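Sorting Small Things: Why Boxes With Little Rooms Are So Clever

Have you ever tipped out a jar of buttons just to find the one green one at the bottom? It takes ages! And then you have to scoop them all back in.

People who work with tiny things have the same problem. Beads, screws, fish hooks, seeds and earring backs all love to roll away and hide. That's where the organizer box comes in. It's one big box split up into lots of small rooms, and each little room is called a compartment. The thin walls between them are called dividers.

Lots of these boxes are made of see-through plastic, so you can spot what you want before you even lift the lid. The lid is often joined on with a hinge, just like a door, so it can't wander off and get lost under the couch. 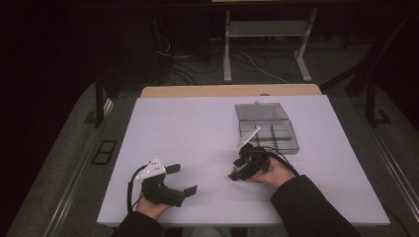
An organizer box with its lid up. Can you spot the thin, clear walls inside?

So how do you decide what goes where? This is the fun part, because there's more than one right answer! You could sort by colour, with all the reds together and all the blues together. You could sort by size, from teeny to not-so-teeny. Or you could sort by job: things that join, things that hang, things that sparkle. Scientists sort things too (beetles, rocks, shells, you name it) and they sometimes argue for years over which group something belongs in.

Try it yourself

You'll need an old egg carton and 25 small things from around the house. Ask a grown-up first, and keep small bits well away from babies and pets.

Tip everything onto a tray. Choose a rule, but keep it secret. Put each thing in a cup of the carton using your rule, and then see if a friend can guess what it was. Now mix it all up and try a different rule. Did anything land in a new group?

Word to know

Compartment (kum-PART-ment): a small space inside a bigger one, with walls to keep it separate. Lunch boxes have them, and so do some pencil cases and school bags.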